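**Plekus two-arm tabletop cell: notes from the open day**

Rating: 3.5 out of 5, demo hardware only

I went to the Grultau open day in April to look at the Plekus cell, a two-arm setup sold for kitchen and tableware handling research. Sudheer Raju ran the station and answered questions between runs. I stayed for 13 runs. I did not operate the unit myself, so ease of setup is not scored.

The arms stand at the table edge, where a mounting rail also runs. Each has a two-finger gripper. The task on show was table work with a serving tray, a dish rack and loose rice. Rice is a fair choice of test material. It spreads, it gets under things, and a small error in tilt is obvious right away.
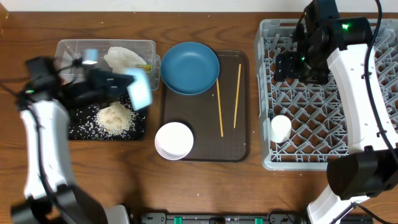
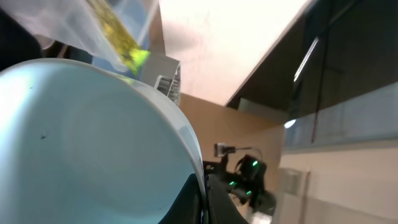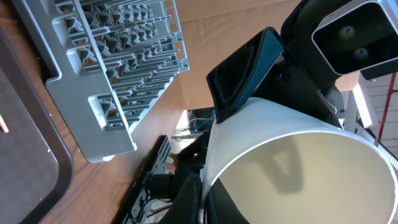

Grip on rounded items was the strongest point. Raju quoted a maximum opening of 107 mm, and the fingers closed on cylindrical parts without visible slip in the runs I watched. Thin items were weaker. Two pickups of flat pieces needed a second attempt, and in one case the arm paused long enough that Raju restarted the run.

Reach is listed at 851 mm per arm. On a table this size that is plenty, and the two work areas overlap in the middle. The planner handles the overlap conservatively: one arm waits while the other crosses. It is safe and slow. The Collado cell I reviewed last year let both arms move through the shared area and finished similar jobs faster, but it also faulted more.

Cable routing needs work. The cables run outside the links with some slack, and I would want sleeves before using this near food or water. Noise was low enough to hold a conversation at the table.

The software is Unonby, version 10. The run log is readable and exports as plain text. The camera calibration screen is cluttered, and the save button sits next to reset.

Pricing was not given at the event. Raju said quotes depend on the gripper option and the support term. I have asked for a loan unit and will rescore after bench testing.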